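Section 3: Walking and clearing the path

Before you start, read the section through once. It is shorter than the path.

1. Sign out a litter picker and one sack. Masaru Sugawara keeps the sheet and will notice.
2. Start at the wide end and walk up the middle. The surface is dusty and a bit ridged, so look down more than you look at the view.
3. Check small pale things before you bag them. Stones and bark stay. Wrappers go.
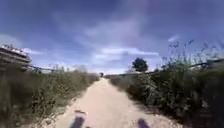
Usden Paths Group – Ground Crew Guide

4. Leave the tall grasses and dried stems standing until December. They look untidy. They are supposed to.
5. Pace out 300 yards, then stop and write down any ruts deeper than your boot sole. "Bad in places" is not a measurement, however often it gets handed in.

CAUTION: The path edges are soft. Keep loaded wheelbarrows in the middle, even if you feel you have a gift for wheelbarrows.

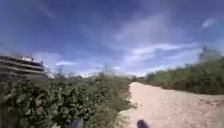

Page last changed: Fri 9 November, D. Mac Mathúna

6. When you reach the leafy bushes, trim only what leans over the path. The rest of the bush has done nothing wrong.
7. Use the striped-looking building on the left as your landmark when reporting a spot. Clouds have been tried and don't work.

NOTE: Blue sky means hat and water.

8. Return the picker to the Keogh shed, clean, and hang it on hook 258.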